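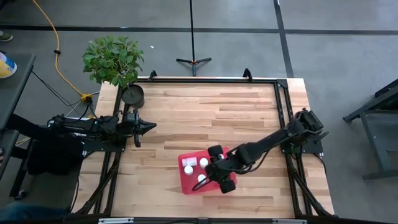

January, bench notes, bottles and tray

Fourth go at the bottle set. The Wullier order came to 64 bottles, which is what happens when I'm left alone with a minimum quantity. Five on the bench is plenty; the other boxes are under the sink at Levgate and can stay there.

Red tray keeps its job. The rim is high enough to stop a rolling bottle and the corners wipe clean. Tape marks for it are still on my list, where they have been since the Brennan bench.

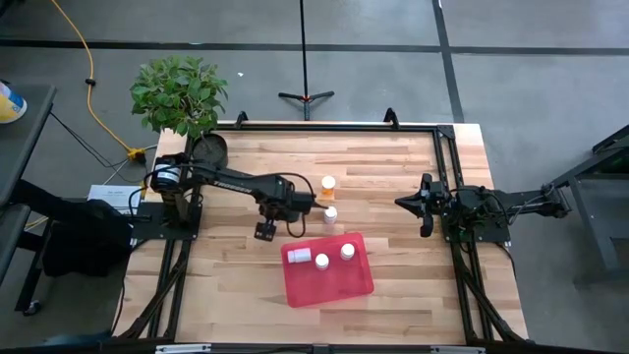
White on white is dull to sort, so the orange pill bottle stays in the set. White cap like its neighbours, sadly. Zunov sell coloured ones in bags of 201, and I would love to meet whoever settled on that number.

To do: write tray layout on the card, in legible handwriting this time. Weigh the bottles. Allow 15 minutes for this and expect 90.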